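Plikeo Hand Kit: Frequently Asked Questions

Last updated Sep 11, 2024. Typed up fast between shipments, so sorry for the rough edges. If your question isn't in here, use the contact form.

ORDERING

What's in the box?
One hand-held gripper, assembled. Spare finger pads, one pair. Spare grommets. Hex key. Phone mount plate. Printed quick start (one sheet, both sides). Camera not included.

What does it cost?
300 dollars for the standard kit. Shipping extra, shown at checkout before you pay. School and lab orders of ten or more, write to us first, there's a discount but the cart doesn't know about it.

Do you have stock?
As of today, 113 kits on the shelf. When they're gone the next batch is April. We don't take backorders. We did once and it was a mess.

Do you ship outside the US?
Canada yes. Everywhere else goes through Jiltton, our reseller, and their prices are their own. Please don't ask us about their delivery times, we can't see their system.

Can I buy just the printed parts?
No. People ask every week. The linkage needs the grommets pressed in square and that's most of the work.

Can I get it in another color?
Dark green or nothing for now.

WHAT IT'S FOR

Do I need a robot to use it?
No. You hold it, you squeeze, you record yourself doing chores. The robot comes later, or never, up to you. Plenty of buyers only record.

Which robot arms does it match?
The motorized version of the same fingers (sold separately, the Plikeo M) bolts to the Mikley arm with no adapter. Other arms need an adapter plate. Drawings are on the downloads page, mill it or print it, your choice.

Can I mix data from the hand kit and the M?
Yes, thats the point of it. Same finger shape, same opening. Don't mix old pads with new pads in one set though. Grip looks different on camera.

What can it pick up?
Household stuff. Cups, sponges, socks, boxes, small toys, towels. Weight limit is 616 grams for rigid things if you want clean recordings. You can lift more, your wrist will complain and the linkage starts to flex.

What about soft things? Cushions, fleece, plush?
Fine, and better than most people expect. Pinch an edge. Let the tips sink right into the pile before you close, then squeeze till the material bunches to a point between the pads. If you only catch the top of the fluff it'll slide out when you lift. Go slow on the first few. 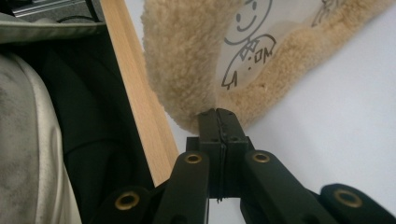

One buyer, Triantafyllou, wrote in to disagree with us on this: thick fleece is okay, but anything thin and slippery, like a satin pillowcase, needs the rubber sleeves over the pads or you lose one pick in every few. Fair. The sleeves are a separate item, nine dollars a pair, and we should have said so on the product page. Fixed now.

What can't it pick up?
Coins flat on a table. Paper flat on a table. Wet soap. Anything hot enough to hurt you, the pads go soft. Eggs, if you're new to it.

Can I use it with food?
Not food safe. Packaged food, sure.

SETUP

How long does setup take?
Ten minutes if your phone fits the plate. Longer if you're using your own camera, you'll be fiddling with the angle.

Where should the camera point?
Down the fingers. Pads in the middle of the picture, arms coming up from the bottom, whatever you're grabbing above them. If you can't see the tips when the hand is closed, tilt down till you can.

Does lighting matter?
Yes. Even room light is best. Dark gripper on a bright table can fool auto exposure, so lock exposure before you start. Tap and hold on most phones.

Does it need batteries?
No. Nothing electric in it. Your camera does need them.

Left handed?
Works either way. The trigger is centered.

Do I have to calibrate?
Once per camera. Open and close all the way five times in front of a plain wall, upload that clip first. The software reads the opening from it. Do it again if you bump the mount.

RECORDING AND UPLOADING

Do I have to use your software?
No. Files are plain video. Our uploader is free with the kit and does the trimming, but export whatever you like.

How long should a clip be?
One task, start to finish. Under a minute usualy. Long rambling clips get split and sometimes split badly.

How many clips do I need?
Depends on the task. Our own demo model for folding and stacking soft items was trained on 3,518 clips and it's still clumsy with towels. A single pick and place of one object in one spot needs far fewer. Vary things. Move the object, change the table, swap the blanket underneath.

Is a cluttered background bad?
No, keep it. A real couch or bed with fabric all over is more useful than a bare bench. Just keep faces, mail and screens out.

Who owns my clips?
You do. We keep nothing unless you tick the share box. Unticked by default.

Can I delete a clip after sharing?
Yes until it goes in a release. After that we can pull it from the next release but not from copies people have already downloaded.

CARE AND REPAIRS

How do I clean it?
Damp cloth, dish soap. No solvents. Lint collects in the seam between the pads if you do a lot of fleece, pull it out with tweezers or a bit of tape. Lint in there keeps the hand from closing fully and then your calibration is off.

The arms feel stiff.
Normal out of the box. Fifty squeezes or so and it frees up. Still stiff, check for fluff around the grommets. Don't oil it, oil gets on the pads and then on everything.

The arms feel loose.
Worn grommets. Swap them, spares are in the bag. Press in by hand against a table, flange side out. Video on the support page.

The pads don't line up.
Loosen the pad screws a quarter turn, close the hand on a piece of card, tighten again while closed. If they still don't meet face to face send us a picture.

How long do pads last?
Months with normal use. Heavy lab use, less. Replacement pair is twelve dollars.

I dropped it.
Look at the arms near the rounded ends for cracks. No cracks, carry on. Cracked arm, stop using it, we sell singles.

RETURNS AND WARRANTY

Can I return it?
Thirty days, used is fine, broken isn't. You pay return postage unless we sent the wrong thing.

Warranty?
One year on arms and trigger. Pads and grommets are wear parts, not covered. Printing your own replacement arms does not void anything, we just won't cover those arms.

It arrived with a part missing.
Check inside the foam, the hex key hides in there. Still missing, send the order number and we'll mail it same week.

How do I get an invoice with my school's name on it?
Put the name in the company field at checkout. Forgot? Reply to the order email, we'll redo it.

Can I get a demo first?
Not in person. There's a loaner program for schools and clubs, two weeks, you cover shipping both ways. Form is on the support page under Loaners. Waiting list is short at the moment.

Contact form is checked weekdays, mornings mostly. Include your order number pleas, it saves a round of emails.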